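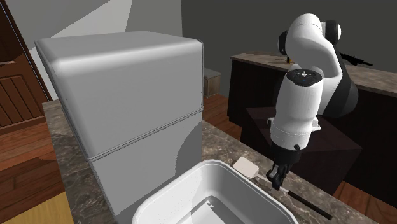 The Pindatness kitchen, build 9, with the arm over the rod.

The Birkora service was sold by the seat, and Yiğit Tuncer had been given a seat for the length of the review. He ran the pick task 200 times before he wrote anything down.

The specification was clear. Lower the gripper, close the two fingers on the black rod, lift, hold. The marble had a friction value and the rod had a mass, both editable. He left them alone. Cozma was paying for a report on the product as shipped.

Most runs passed. In 3 of them the log recorded a grasp, then a delay of 2 seconds, then a release that no line of the script had called. He checked the script and the solver settings. He changed the seed and ran the set again. The same runs released, after the same delay.

He wrote to Plitside, who held the support contract. The reply came within the hour.

"Those runs are within tolerance," it said. "Please confirm whether the door was open."

Yiğit turned the view to the left. The door was brown, wooden and panelled. He opened the object list and searched for a hinge. The door had no hinge, no joint and no second state. It was a single fixed mesh.

He confirmed that it was closed. Under "Known issues" he entered the run numbers and the delay. Then he queued another set, with the view held on the door, and went to fetch his coat.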